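The Man Who Keeps Old Computers Out of the Shed

Harpreet Tremblay has been fixing computers in Flilcombe for 20 years, and in that time he has formed a low opinion of the people who own them. He includes himself. "I have a laptop at home that takes five minutes to start," he says. "I make a sandwich. It's a good system."

His shop, Caron, sits between a dry cleaner and a place that used to sell aquariums. The name came with the lease. The previous tenant sold curtains, the sign was well made, and Tremblay saw no reason to pay for another one. Twice a year a customer comes in asking about blackout lining, and he has learned enough to give a decent answer.

What he mostly does is talk people out of buying things. A customer arrives convinced that a machine is finished, having already picked out its replacement, and Tremblay asks what it's for. Usually it's for email, a spreadsheet and a grandchild's homework. He asks if they'd like to keep their money. Most of them look disappointed.

"They want permission," he says. "They've been to the website and they've chosen the color. Then I come along like somebody's uncle." 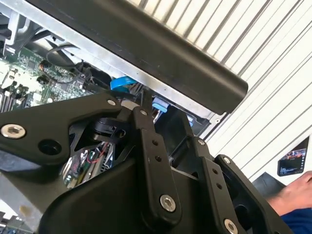 On the virtue of big ugly boxes

Ask Tremblay what he would buy and he doesn't hesitate: an office desktop that some company has gotten tired of. He likes them large, dull and heavy enough to hurt a foot. He bought one for his sister at an auction of office furniture, where it was being sold as part of a desk.

"Somebody designed that thing to be opened by a bored man with a lot of other ones to open before lunch," he says. "I am that man. I feel seen."

He is less fond of the thin machines. He describes getting into one as "like trying to change a tire through the mail slot," and keeps a jar of snapped plastic clips on the counter, which he says is for educational purposes. A customer once mistook it for a tip jar and put in two dollars. The two dollars are still there.

The economics are not flattering to him. A good repair might bring in less than the commission he could earn by pointing at a new computer and nodding. A distributor called Gridora offered him that arrangement some years ago, with a display stand. He took the stand. It holds umbrellas now.
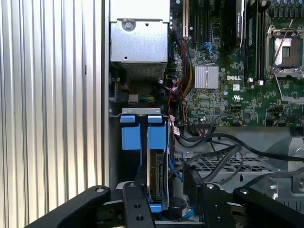 He does admit to limits. There are computers he won't fix, and he has a speech for those occasions, which his daughter has asked him to shorten. The gist is that a repair should cost less than the annoyance it removes. If a part is going to take longer to find than the customer has patience, he says so, and writes the name of a recycler on the back of a card.

"People think I'm sentimental," he says. "I've thrown away more computers than they'll ever own. I just like to be sure it's dead first."

The year he tried to get organized is a sore subject. He paid for a piece of inventory software named Pimon, which promised to track every spare part in the building. He spent most of a December entering cables. By New Year he had 600 entries, all of them cables, and a growing sense that he had described his problem very accurately without solving it. He went back to shoeboxes. The shoeboxes are labeled, though one of the labels reads "other" and another reads "other, newer."

I ask what he'd like customers to do differently, and he gets up to make tea before answering, so I assume it's going to be long. It is. He would like them to dust. He would like them to stop keeping the tower on the carpet next to the dog's bed. He would like passwords written down somewhere, on paper, by a person with legible handwriting, and he'd like that person to be alive and reachable when the computer comes in.

Above all, he would like to hear less of the phrase "it's probably nothing."

"It's never nothing. If it was nothing they'd have stayed home. They've found parking." 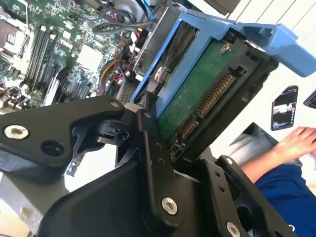

Backups, a short and bitter section

Tremblay has one question he puts to everybody, and he asks it early, while they're still in a good mood. Is there a copy? The pause that follows tells him how the afternoon will go.

"They say it's in the cloud," he says. "I say which one. They look at the ceiling."

He doesn't lecture anymore. He used to hand out a leaflet, until he found a stack of them in the recycling bin outside the dry cleaner's. Now he tells customers to buy a second drive, put their photos on it, and leave it at the house of a relative they can stand to visit. The last part, he says, is where most plans fall down.

And his own files? He pours himself more tea and says that he has been meaning to get to that. His sister has a copy of some of it, from a while back, possibly in the desk.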